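Spent most of this spring collecting demonstrations for a two-handed robot that folds clothes. Writing down how we do it, mainly for people setting up their own collection. Thread.

The setup first. Two arms, a multi-fingered hand on each, a table between them, cameras at the wrists and one overhead. An operator drives both hands and the system records everything: joint positions, finger positions, all the video. One recording from start to finish is an episode.

The model learns by copying. If operators hesitate, it hesitates. If they always grab a sweater by the left cuff, it goes looking for a left cuff. So most of my job is watching how people do things and writing rules for them.

We set a target of 800 usable episodes for the first garment set. As of 27/05/2025 we have 578. I'd hoped to be done by now.

What slowed us down: dark knitwear. Light cotton shirts went quickly. Dark knits stretch, they hang in a lump, and on video the folds run into each other. An operator looking at a screen can't always tell the collar from the hem.

We tried more light on the table. It helped the overhead view and did very little for the wrist views, where the garment is so close that it blocks most of what's behind it. Jingyi Jiang changed the exposure on the wrist cameras instead and locked it. That was better. Dark ribbing now shows as ribbing.

Locking exposure means the ceiling lights come out bright whenever the wrist tilts up. We left it that way. The model doesn't need to see the ceiling.

On rejecting episodes. We started with a simple rule: keep it if the garment ends up folded. Bad rule. We kept a lot of episodes where the operator fumbled for a long time and then got lucky at the end.

The rule now has 2 parts. The garment has to end up folded, and there can't be a long stretch where neither hand is doing anything useful. Haoran Fan wrote a small script that flags the idle stretches. A person still watches every flagged one before it gets thrown out.

Drops are fine, by the way. If a hand loses the fabric and the operator picks it up again cleanly, we keep it and tag it as a recovery. A model that has only seen perfect folds has no idea what to do when a sleeve slips.

We don't stage drops, though. Tried that in January. Operators let go in a way that looks nothing like a real slip, and then they wait a beat before going back in. You could spot the staged ones right away in the playback. All deleted.

The hardest part to teach new operators is using both hands at once. Most people hold with one hand and work with the other, then swap. It's slow, and the free hand just hovers. For heavy knits we ask for one hand to hold from above while the other comes up from below and takes some of the weight.

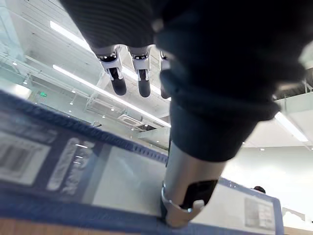

It takes a few sessions before that feels natural. Xuelian Xu was the quickest to pick it up and her episodes are now what we show new people. She moves slower than anyone else and still finishes sooner, mostly from not regrasping.

Fingertip contact is where I'd put more effort if I were starting over. Operators can't feel the cloth, so they squeeze until they're sure. That gives you a lot of examples of gripping far too hard. We added a force readout on the operator's screen. People ignored it. We swapped it for a tone that rises with grip force and people started easing off the same day.

Labels. Each episode gets a garment type, a color group, a starting state (flat, crumpled, hanging) and the recovery tag if needed. That's all. We had a much longer form at first and the answers got sloppy by the end of every shift. Short form, filled in right after the episode, no saving it up for later.

Starting states need watching. Left alone, people put the garment down neatly before they hit record. We now have someone other than the operator drop it on the table. Takes a few extra seconds and the spread of starting positions is far better.

Shift length: we cut it to 2 hours with a break in the middle. Meinrad Rainer went through the idle flags by time of day and they climbed steadily after that point. More hours on the sheet, fewer episodes worth keeping.

Someone asked what we use for storage and playback. It's an in-house tool called Rinus. All it does is line up the camera streams with the hand data and let you scrub through them together. If you build only one tool, build that one. Half our problems were clocks drifting between cameras and we only saw it once everything was side by side.

Next up is finishing the dark knits, then towels, then a first training run on the full set. Dagný Oddsson is running that part and wants the recovery episodes held out for one of the runs to see how much they matter. I'll post the numbers when we have them, including if they turn out not to matter.

Replies are open if you're doing something similar. I'd like to hear from anyone who has a better way to handle black fabric on a close camera.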